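Stirnton G2 Adaptive Gripper for Bin Picking

Updated October 11, 2019
Shares: 79 | Comments: 5

The Stirnton G2 is an electric gripper for mixed-item picking from open bins. It mounts to a standard round tool flange and is controlled over a single cable carrying power and signal. Stock units ship from the Ulitz warehouse. Custom finger sets are made to order.

Specifications

Type: electric, adaptive, parallel and encompassing grip
Max opening, standard fingers: 79 mm
Finger length from base: 408 series only, see drawing
Grip force: adjustable in 39 steps
Supply: 24 V DC
Feedback: position, motor current, object detected flag
Mounting: round flange, adapter plate included
Finger material: machined aluminum, bare or with pad

Note on part numbers: units with a 408 prefix have the revised linkage pins. Fingers from older units fit the new base, but the stop screws must be reset after the change. Do not reuse the old screws.

Compared with the Kushwaha K-Series

Customers replacing a Kushwaha K-Series usually ask about three points: finger width, closing behavior and cable exit.

The Kushwaha finger is wider and holds flat cartons with less tilt. In a crowded bin the same width is a drawback, as the finger lands on the neighboring item before it reaches the floor. The G2 finger is narrow and will go down between items that stand close together. On soft goods the wider finger leaves less of a mark.

The K-Series closes at one speed. The G2 closes at two: a fast approach, then a slow final stage that starts at a position set by the user. If the slow stage is set too early, cycle time suffers. Start with the factory value and change it only after the bin height is fixed.

The Kushwaha cable leaves from the rear of the base. On the G2 it leaves from the side. Route it with enough slack for full wrist rotation and check the loop at both ends of the last joint's travel. A loop that hangs low can touch the bin wall during corner picks. Straps are not included.

Suction is still the better choice for sealed flat boxes and shrink-wrapped trays. The G2 is not recommended for items under 5 mm thick lying flat on a smooth floor, unless the fingers are fitted with the nail tip (ordered separately).

Controller

The G2 runs from the Plilutell P1 controller or directly from robot I/O. With direct I/O, only open, close and the object detected flag are available. Force steps and the two-stage close need the P1. The P1 keeps its settings through a power loss, but the home position must be found again at startup. Allow clear space around the fingers for this move.

Firmware released in February corrected a fault where the object detected flag stayed on after a dropped item. Controllers bought before then should be updated before any comparison testing, or the pick counts will be too high.

Setting up a bench comparison

Use one bin, one arm and one set of items for every gripper under test. Fix the bin to the table so that contact with a wall does not shift it. Spring clamps are adequate for light loads. Teach the floor height again after each gripper change, as base heights differ, and log wall contacts separately from missed picks.

Include rigid, round and transparent items. Transparent items mostly test the camera, so record them in their own column. Turn the set by hand between runs and do not lay items out in rows.

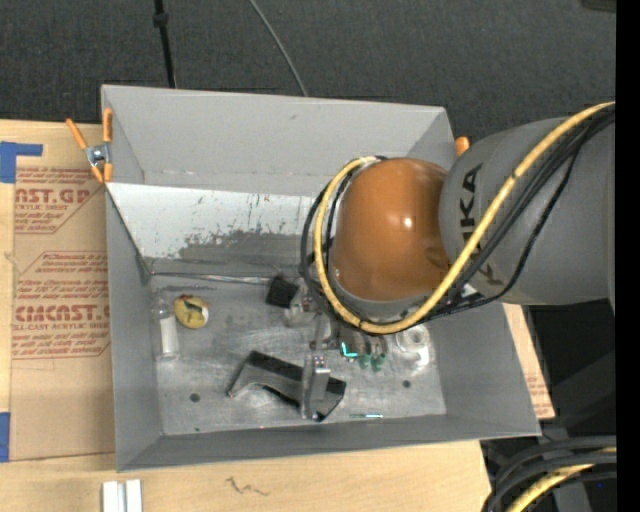

Tadhg Hegarty: We ran the G2 against the K-Series for a week on mixed small parts. The G2 was ahead in the corners and behind on anything heavy and flat. The slow stage setting made more difference than the fingers did. I would like to see a table of recommended values by item type in the manual, and the stop screw procedure needs a drawing.

Reply from the product desk: a stop screw drawing is in preparation and will be added to the download list under the 408 prefix. Slow stage values depend on arm speed and finger length, so a general table is not planned. Send the finger part number and approach speed and we will return a starting value.

Ordering

G2 base unit with standard fingers
G2 base unit without fingers
Nail tip, pair
Finger pad, pair, gray or black
Plilutell P1 controller
Side exit cable, straight or angled plug

Fingers are sold in matched pairs only. Returns are accepted on unused units with the adapter plate in its original bag.

Was this page useful? 39 found this useful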